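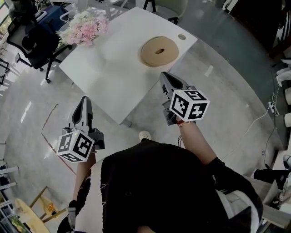 I have wanted a plain table for longer than I've wanted most things. My grandmother's oak monster took up half our apartment, and it had carved feet that collected dust and stubbed toes in equal measure. When I finally let my cousin haul it off in January, I made a list of what I'd take in its place, and the list was short: white, matte, rectangular, rounded corners, metal legs. A table like that doesn't ask you to admire it. You walk up, you reach out over it and you get on with whatever you came to do.

Finding one took me 3 stores and way too many evenings online. The first place I tried, Brundia, had a gorgeous one for $477, and I circled it like a shark for half an hour. The top had a high gloss, though, and I could see my own chin in it (no thank you!). I work under a ceiling light, and a shiny white table under a ceiling light is basically a second lamp.

So I called my friend Estela Echeverría, who furnished her whole sewing studio secondhand and is very smug about it. She told me to forget the big stores and go see Dirceu Fagundes at Bittencourt, out past the old bus depot. He sells office and classroom leftovers, stacked to the rafters, and he'll let you drag things into the open and lean on them. "Lean on it like you're mad at it," he told me. I did. It wobbled. He slid a folded card under one foot, and we both agreed that was cheating.

The one I brought home cost $309, delivery included, which is more than I meant to spend on used furniture. But those corners! I have a hip-height bruise history with square tables, and I haven't added to it yet.

A few things I've learned from living with it. Matte white shows pencil marks right away, but a damp cloth gets them off if you don't let them sit. Coffee is another story – I use a tray now. And leave yourself more floor than you think you need. I started with mine shoved against the wall, and pulling it out 30 inches so I could work from both sides changed the whole room.

Estela came by last week, ran her hand along the edge and asked if Dirceu had another one. He does, but it's beige.

2025-09-18

14 comments | 62 shares
Print this article | E-mail to a friend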